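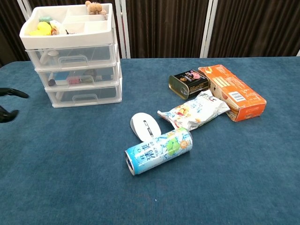 Notes from Gallcombe, the Skosetti open day. Typed up on the train home, so take them as they come.

Got there late (bus) and missed the welcome. Badge, visitor lanyard, a sheet with the floor rules on it, straight in. The rules sheet was the best thing I was handed all day and I'll come back to it. 37 of us on the visitor list, mostly from packing firms and small warehouses by the look of the badges, one lot from a college.

Skosetti do picking and tidying work – arms that sort mixed household goods on a table. Tins, boxes, soft bags, cans lying on their sides, stationery, the odd bit of computer kit. I went because we are meant to be writing our own floor rules at work and ours are currently one page and a sign on a door.

First stop was the table work. Carpeted tabletops, blue, dark curtain behind, small drawer unit at one end. I asked why the carpet. Cans don't roll so far, and a dropped box makes less of a bang, so people jump less. Also the edges of things show up better against one plain colour. Fair enough. They write the surface down in the job sheet along with everything else: cloth, backdrop, which goods, where the unit stands. If any of it changes the sheet gets a new number. Not a new line on the old sheet, a new sheet. I liked that. Ours has about five colours of biro on it.

Now the rules. Copied from the handout, shortened a bit, my comments after.

One person holds the stop. Whoever holds the stop button does nothing else, no phone, no clipboard, no chatting to visitors. They did stick to this while we were there. Somebody asked the person with the button a question and got pointed politely at the guide.

Nobody reaches in while the arm is live. Even when it is standing still. Standing still is not off, it says so in bold on the sheet. To move a tin by hand you call it, the stop goes down, you hear the answer back, then you reach. Takes 4 seconds or so, they say people moan about it for the first week.

Nothing on the table that isn't on the list. Pens, mugs, your lanyard. Lanyards get tucked in or come off, they stopped two of us for it, me being one. Everything in the drawer unit counts as on the table too, which I hadn't thought of. If a drawer can be opened by the gripper then what's in the drawer is part of the job and goes on the list.

Food packs are props. Once a snack bag or a drink can has been used for gripping it never goes back to anyone's kitchen, and it gets binned when the seal looks tired. Crushed or leaking can, stop the run, wipe down, write it up. They keep a log of burst packets. I asked to see it and was shown a page, mostly crisps and one very bad yoghurt in June.

Speed. Slow setting whenever there is anyone inside the taped line, full speed only with the gate shut. The slow setting is theirs and they were careful to say it was worked out for their own arm and their own goods and we shouldn't copy the number. So I haven't put it down. Do your own risk assessment was said, I think, every ten minutes. Correctly.

Grip force was the bit I found most useful. They sort goods into soft, stiff and don't know. Anything in don't know gets handled as soft until someone has tested it and signed. A luncheon meat sort of tin is easy. A crimped bag isn't, because there may be mostly air in it, and a drink can changes completely depending whether it is full or empty. So full cans and empty cans are different items on their list even though they look the same. We have them as one item. Something to fix when I get back.

Then a walk through to the Kustine hall. Kustine make the guarding and the mats, they share the building. Less to see, more of a sales talk, but there was a good demo with a foam arm showing how far round a light curtain you can lean if it's mounted too low. Quite far. The person next to me got a whole shoulder in. Hand-out on mounting heights had run out by the time our group got there, they are meant to be emailing it.

Lunch. Sandwiches, fine. No veggie ones left by the second sitting, note for anyone going next year.

After lunch, talk on checks. Their start of shift check is 4 items, down from a very long list. The long list was getting ticked in one go with a single wavy line, they showed a scan of it on the screen and the room laughed, slightly guiltily. The short one is: stop button pressed and proved, fingers looked at for wear, tape line clear, job sheet matches the table. The rest moved to a weekly check done by someone who doesn't work that table. That last part matters, they said, as people stop seeing their own mess.

Question from the floor about who signs off a changed gripper. Answer was a bit long. Short version: swapped for the same type, the shift lead. Different type, different finger shape or even a new coating on the pads, it goes back through the full assessment. Somebody behind me said that would never work in their place. Long discussion. I missed the end as I was in the queue for Naidu.

Naidu is the logging tool. It sits on a tablet by each table and keeps stops, near misses and sheet changes in one place. Looked simple enough. Near misses can be put in without a name, and they reckon reports went up by roughly 80 per cent in the first few months after that was switched on. No more accidents, just more people owning up. Didn't get a price. Asked twice.

Moans: too many people per group to hear at the tables, could do with headsets or smaller groups. Signs from the car park are poor. Nowhere to sit in the afternoon. And the floor rules sheet should realy be on their website, I had to photograph a torn one as they wanted them back at the door.

For us, to do: split full and empty cans on the list. Drawer contents on the job sheet. Button holder does nothing else, and I mean nothing. Lanyards. Cut the morning check right down and get the other shift to do teh weekly one. Chase Kustine for the mounting heights.

Going again next time if they run it, will get the earlier bus.

Posted 9/19/21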